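Stetside Stroke Support: frequently asked questions

Last updated Feb 27, 2022

Who can use the service?
Any adult who has had a stroke or a TIA, and anyone who looks after them. You don't need a referral from your GP, and it doesn't matter how long ago the stroke was.

Does it cost anything?
No. Phone support, the home pack and the weekly groups are free. Parking at the Rerach Street rooms is metered until 6 pm.

What's in the home pack?
A medication chart, a symptom diary, a set of communication cards and a booklet on returning to work. We posted 357 packs last year. Allow a week for delivery, or longer if you live outside the metro area.

I get very tired. Is that normal?
Fatigue is common after a stroke, even a mild one, and it can last for months. Tell your doctor, as it can also be linked to medication, poor sleep or low mood. Our fatigue sheet covers pacing and planning your day. Ask for it when you call.

Can I drive?
Not straight away. The waiting period depends on the type of stroke and the licence you hold. Your doctor has to clear you first, and some people will need an assessment with an occupational therapist. We can't give clearance over the phone.

Do you run groups for carers?
Yes, in the Villetti Room on the first floor. There is a lift. Knut Stöcker runs the sessions and can be reached through the main number.

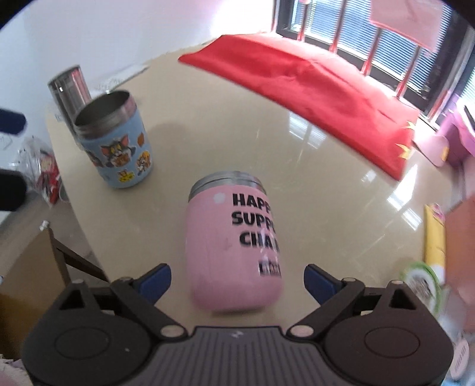 Carers are welcome to come on their own or bring the person they care for. Let us know beforehand if anyone needs thickened drinks or soft food.

Can you help with money?
We have a small hardship grant, named after the Ó Dálaigh family, which pays up to $400 towards equipment or travel to appointments. You can apply once in any 12 months. Keep your receipts.

How do I stop getting the newsletter?
Reply with "unsubscribe" in the subject line, or tell us when you next call.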